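Aligning Hinged Doors on a Low Office Storage Cabinet and Clearing the Kneehole Beside It

Filed under: Office furniture, Maintenance
Text by Wouter Brouwer. Checked by Wissam Haddadin.

These instructions apply to low two-door storage cabinets placed against a desk row, and to the desks in the same row. The procedure was written for the Maden range but works on most cabinets with adjustable cup hinges and a single lock between the doors. The cabinet stays in position. Only its contents and the loose items under the desk are moved.

Tools and materials

Cross-head screwdriver, size 2
Short spirit level
Flat plastic wedge
Hook-and-loop cable ties
Soft cloth

Step 1. Check the lock before the hinges

A door that stands slightly ajar is often blamed on the hinges when the lock is at fault. Turn the key to the open position and look at the cam behind the lock. If the cam is still extended, it will hold the door off the body of the cabinet. Retract it fully, close both doors by hand and look along the top edge. An even gap means the hinges can be left alone.

If one door still stands proud, open it and press on the shelf contents. Binders pushed too far forward are the usual cause. Move them back behind the shelf edge and close the door again.
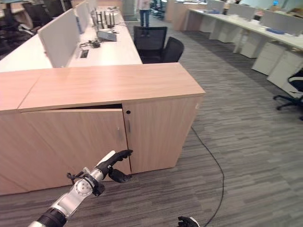 Step 2. Level the body

Place the spirit level on the top, first along the length and then front to back. On a unit with a two-panel top, take a reading on each panel. Correct the feet in quarter turns. The doors will follow the body, so leave the hinge screws until both readings are acceptable – otherwise the adjustment has to be repeated.

Step 3. Adjust the hinges

Each hinge has two screws of interest. The front screw moves the door sideways. The rear screw moves it in and out. Hinges with a third, vertical adjustment are found on the later Maden units and on some Kindano cabinets.

For a door that is open along the top edge only, adjust the upper hinge and leave the lower one. Loosen the rear screw half a turn, press the door toward the body, and tighten. Close the door and check. For a door that rubs against its neighbor, turn the front screw on both hinges by the same amount.

Do not overtighten. The screws bite into board, and a stripped hole needs a filler plug before it will hold again.

Step 4. Clear the kneehole

Work at the desk next. Remove anything standing on the floor under the desktop, then look at what is fixed or resting beneath it. Trays fitted under the desktop should be emptied before they are touched. A loaded tray puts its weight on whichever fixing is released last.

Run a hand along the side panel and the inner corners. Fittings that project from the panel should be tight. A bracket that moves under finger pressure should be tightened before the tray goes back into use. Lay the screws out in the order they were removed if any fitting has to come off.

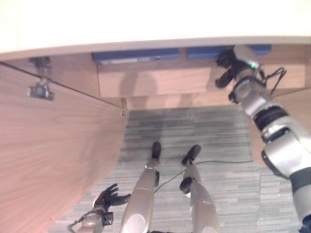 Reading time: 2 min | 704 words

Step 5. Deal with floor cables

Trace each cable by hand from the floor to both ends before moving it. Do not pull on a cable to find out where it goes. When both ends are known, lift the slack and tie it in flat loops to the rear of the kneehole. Leave enough length for a height change if the desk is adjustable. Goossens cable clips hold well on bare board but lose their grip on a dusty surface, so wipe the panel with a dry cloth first.

Cables lying on carpet tiles should not be tucked under the tiles. The seams lift and the chair casters catch on them.

Step 6. Refit and check

Return the tray contents, heaviest items at the back. Flando trays have a shallow front lip, and anything taller than the lip should lie flat. Slide the chair in fully and confirm that nothing touches the armrests.

Go back to the cabinet and open and close each door 11 times. The gap should not change. Lock it, pull lightly on both handles, and unlock it. If the key turns stiffly, return to step 3 and move the locking door inward by a quarter turn.

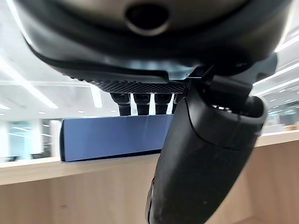
Close view, with the top edge of a blue panel behind.

Repeat the door check in April, when the heating goes off and the boards settle. Note any stripped screw holes on the furniture sheet with the cabinet number.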